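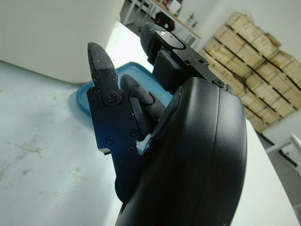

本页面最后修订时间：2月21日

3.2 表面状态用语的界定与著录

前一节讨论了器物名称与材质两个字段的规范化问题。本节转向表面状态字段。在Dasero联合目录的各字段中，表面状态字段的用语最为分散，不同机构之间的差异也最大。同一类漆面，有的机构著录为“哑光”，有的著录为“无光”，有的则写作“消光处理”。三种写法在日常语言中大体可以互换，在检索系统中却分属三个互不相关的词条，使用者以其中任一词检索，所得结果均不完整。

造成这一状况的原因不止一端。各机构沿用的著录细则成文年代不同，所依据的上位词表也不一致。较早的细则以陶瓷、漆器和金属器为主要对象，表面用语多取自工艺史文献，着重说明成因，例如“磨光”“退光”“素烧”。较晚的细则为适应近现代工业制品而编，用语多取自涂装与模塑行业，着重说明效果，例如“半光”“细纹”“磨砂”。两套用语并行于同一字段，著录人员往往依据个人训练背景择一使用，目录系统对此未作任何约束。

Mockus在联合目录筹建阶段即已指出，成因用语与效果用语应当分列。其理由在于，成因通常需要借助文献或检测方能确认，而效果凭目视即可著录。将目视所得的印象填入以成因为名的词条，等于在记录中写入一项未经证实的工艺判断。本文采纳这一意见，并据此将原有的表面状态字段拆分为“表面处理”与“表面外观”两个子字段。前者仅在有据可查时填写，并须注明依据；后者为必填项，著录人员依所见填写，无须说明成因。

3.2.1 抽样与编码

本研究自Dasero联合目录中抽取1000条记录，抽样范围限于表面状态字段非空且至少附有一幅数字图像的工业制品类记录。抽样以藏品登录号为序，按固定间隔进行，未对机构规模或藏品年代作加权处理。重复登录的记录以首次登录者为准，其余予以剔除，并以顺延方式补足。

字段文本的切分由两名编码人员分别完成。切分以最小意义单位为准，“黑色哑光漆面，局部有磨痕”一类的著录文本，切分为光泽、覆层与使用痕迹三个单位，颜色信息移入颜色字段，不计入本节的统计。两名编码人员意见不一之处，由Amnuay Saengthong复核裁定。裁定过程中形成的判例逐条登记，收入本文附录二，供后续著录工作参照。

经切分与归并，共得到用语80个。所谓归并，仅指消除繁简、异体及虚词有无造成的形式差别，例如“有光泽”与“有光泽的”视为一词；意义相近而词形不同者，如“哑光”与“无光”，在此阶段一律保留，留待下文讨论。

3.2.2 光泽类用语

光泽类用语的分歧最为集中。编码人员的工作记录表明，争议很少出现在光泽极强或极弱的器物上，而多见于中间地带。尤其是弧面器物，其表面整体呈哑光外观，而在曲率较大的部位仍可出现柔和的高光（图1）。部分著录人员以高光的存在为据，将此类表面著录为“半光”；另一部分则以整体印象为据，著录为“哑光”。两种做法各有道理，但在同一目录中并存，便使“半光”一词失去了区分作用。

图1　白色台面上方的黑色机械手。外壳弧面平滑，呈哑光外观，外缘有柔和高光；指端为深灰色，表面带有纹理和浅色小斑点。

Honda主张以高光边缘的清晰程度作为判别标准，而不以高光之有无为断。依此标准，高光边缘模糊、与周围表面渐次过渡者归入“哑光”；边缘可辨而不能映出物象者归入“半光”；能够映出物象轮廓者归入“高光”。该标准的长处在于不依赖仪器，著录人员在普通阅览条件下即可执行。其不足在于对照明方式较为敏感：点状光源与漫射光源之下，同一表面的高光边缘可能呈现不同的清晰程度。本文建议在采用该标准时，将观察条件列为附注项，凡依据既有图像而非实物著录的记录，应在附注中说明。

需要说明的是，光泽分级在测量学上已有成熟的方法，以固定角度测得的数值表示。本研究并不反对机构在条件允许时采用仪器测量，但参与联合目录的多数机构不具备此类条件，且大量历史记录仅存图像，实物已转藏或不便提取。词表的设计应首先满足目视著录的需要，测量数值可作为补充信息另行登录。

3.2.3 纹理与附着物

纹理类用语的困难在于，固有纹理与表面附着物在图像中有时难以区分。橡胶类及软质塑料类表面上的浅色斑点，可能是积尘，可能是材料中填料的析出，也可能是模塑时留下的痕迹。原有记录对此处理不一，有的著录为“有灰”，有的著录为“起霜”，有的则完全不予著录。其中“起霜”一词在保护工作中有专门含义，一经写入记录，可能引发不必要的处理程序。

Bunnag就此提出了“中性描述优先”的原则，即在成因未经确认之前，只著录其形态、颜色与分布，不著录其性质。例如“表面散布浅色小斑点”为可接受的著录，“表面有盐类析出”则须附检测依据。该原则与前述成因、效果分列的做法一致，已写入修订后的著录细则。执行中的主要障碍来自著录长度。中性描述通常比专门术语更长，而部分机构的本地系统对该字段设有字数上限。对此，细则允许在本地系统中使用缩略形式，但在向联合目录提交数据时须予还原。

使用痕迹与附着物应当分开著录。划痕、压痕、磨损属于表面本身的改变，灰尘、油渍、标签残胶属于附加于表面之物，二者在保护评估中的意义不同。抽样记录中有相当一部分以“表面不洁”或“品相一般”笼统概括，此类用语带有评价性质，不提供可供检索或比较的信息，修订后的词表不再收录。历史记录中的评价性用语不作删除，统一移入历史著录字段保存，以备查考。

3.2.4 紧固件与接缝的归属

工业制品的表面常有螺钉、铆钉及壳体接缝。按照原有细则，紧固件归入结构字段，接缝则未作规定。实际著录中，外露的螺钉头有时记入表面状态，有时记入结构，有时两处重复。Srisuk对这一问题作过专门梳理，认为归属应以著录目的为准：说明器物如何组装者，归入结构；说明外观特征者，归入表面外观。本文认为这一区分在理论上成立，但要求著录人员就每一处紧固件判断著录目的，负担过重，一致性也难以保证。

经与各参与机构协商，修订方案采取较为简便的规定，即紧固件一律归入结构字段，接缝一律归入表面外观字段；二者若有锈蚀、缺失或填补情况，则在保存状况字段中另行说明。紧固件的数量不作强制著录，只在该数量有助于辨识型号或版本时填写。图像未能覆盖器物全部表面的，不得依据图像推定总数。

3.2.5 词表的形成

在上述各项规定的基础上，对初步归并所得的用语逐一审定。审定分三步进行。先剔除评价性用语与重复用语，再将成因用语移入“表面处理”子字段，最后就意义相近的词选定首选词，其余列为非首选词并建立参照。最终保留为“表面外观”首选词者40个，分属光泽、纹理、透明度、接缝与边缘、附着物5个类目。

首选词的选定以通行程度为主要依据，兼顾与上位词表的对应关系。“哑光”列为首选词，“无光”“消光”列为非首选词；“细纹”列为首选词，“细粒纹”列为非首选词。部分机构曾要求保留本地习惯用语，以免对既有记录作大规模改动。修订方案通过参照关系解决这一问题，本地系统可继续显示原用语，提交联合目录时由转换程序映射至首选词。映射表由联合目录编辑部维护，各机构不得自行增改。

词表于8月提交各参与机构征求意见。返回意见主要集中于透明度类目，多数意见认为“半透明”与“透光”的界限仍不够明确。鉴于抽样记录中透明度类用语数量较少，不足以支持进一步细分，本次修订暂维持现状，相关意见留待下一轮修订时处理。著录人员如遇难以归类的情形，应选用该类目的上位词，并在附注中以自由文本说明。

关于修订后词表在不同著录人员之间的一致性检验，其方法与结果见下一节。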